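Lejla Angelovski
Freitag, Schuhtag! Ich habe mir fest vorgenommen, vor dem Frühling endlich den Schuhschrank im Flur durchzugehen, und angefangen wird mit dem, was ich am liebsten trage, nämlich den rosa Badelatschen (ja, auch im November, mit Socken, lacht ruhig).

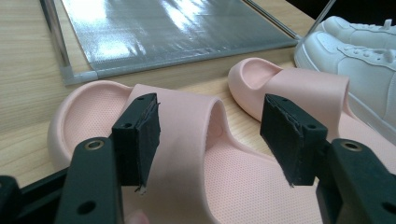 2/4 Die weißen Sneaker
Bei denen dauert es immer länger, weil ich die Schnürsenkel erst ganz locker mache und dann die Zunge richtig weit hochziehe, damit man auch innen gut drankommt. Meine Mutter hat das schon so gemacht, mit einer alten Zahnbürste und viel Geduld!

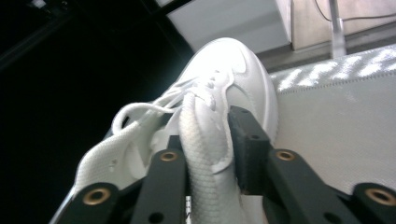 Lejla Angelovski

3/4 Und weil gestern jemand gefragt hat: nein, weiße Schuhe kommen bei mir nie in die Waschmaschine. Lauwarmes Wasser, ein Klecks Spülmittel, fertig. Zum Sortieren stelle ich alles auf den hellen Holztisch, da sehe ich wenigstens, was zusammengehört
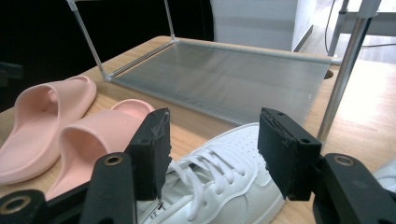
und was vielleicht zu meiner Schwester nach Rullholm wandert, die hat ja zum Glück dieselbe Größe.

4/4 Morgen sind die Stiefel dran. Drückt mir die Daumen, ihr Lieben!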